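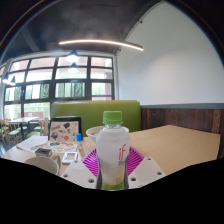

Green cap, red "if" on the front. Drink of the week.

Right, it's been a month since I gave up buying tea and coffee when I'm out, so you're getting a thread about it whether you like it or not.

Background: in September I went through my bank app and added up what I'd spent on takeaway flat whites since New Year. £167. And I don't even like flat whites that much! I like standing in a queue and then holding something.

So the rule was no hot drinks bought outside the house. Cold ones allowed, because I'm not a monk, and because the little shop by Brindport station has a fridge full of things I'd walked past for two years without looking at.

Week one was grim. Headache from the Monday-ish bit right through. Marama Doolan sat opposite me with a mocha the size of a plant pot and asked if I was "feeling the benefits yet". I was feeling something, Marama.

Week two I discovered that about half the drinks in that fridge taste of melon. Melon milk, melon soda, melon jelly in a pouch. I now have strong views on melon (the soda is lovely, the pouch is a mistake). 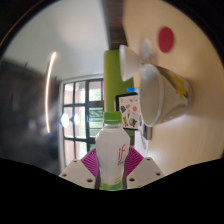
Then I got onto barley tea and I want to apologise to everyone who has had to hear me go on about it. It tastes like toast! Cold toast water! I know how that sounds. Mal-soon Cho told me her mum made it by the bucket every summer and kept it in the fridge door, and that paying for it in a bottle is daft.

So I bought a bag of the roasted barley and made my own. First go I boiled it for ages and it came out like a burnt saucepan. Second go: two spoons, 900 ml of water, ten minutes, lid on, leave it alone. Much better. I've made it most nights since.

Someone asked about sugar. Yes, fair. A lot of the sweet ones are properly sweet, so I've started reading the per 100 ml bit on the back while the man at the till waits for me. He's very patient. I've put more back than I've bought this week.

Leonardo Donati has heard about all this and thinks I've lost my mind. His view is that a morning without an espresso is a medical matter. He offered to bring me one "as a friend" and I had to go and stand in the corridor.
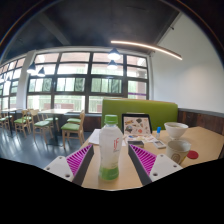
Things I miss: the queue, as I said. Chatting to Janine at the coffee hatch. I went past yesterday and she waved a cup at me through the window and I felt like I'd been caught with another hatch.

Things I don't miss: the four o'clock wobble. I sleep now – proper sleep, dribbling sleep. Also my coat pockets aren't full of loyalty cards with one stamp on.

Geetha Acharya wants to try it with me for November but says she's keeping tea, because tea "is basically water". I've said we can discuss it.

Next on my list is the plum one, which Yoon swears by and Ekow says tastes of cough mixture. If you've had it, tell me before I spend the money. And if anyone knows how to get barley out of a plughole, I need that quite urgently.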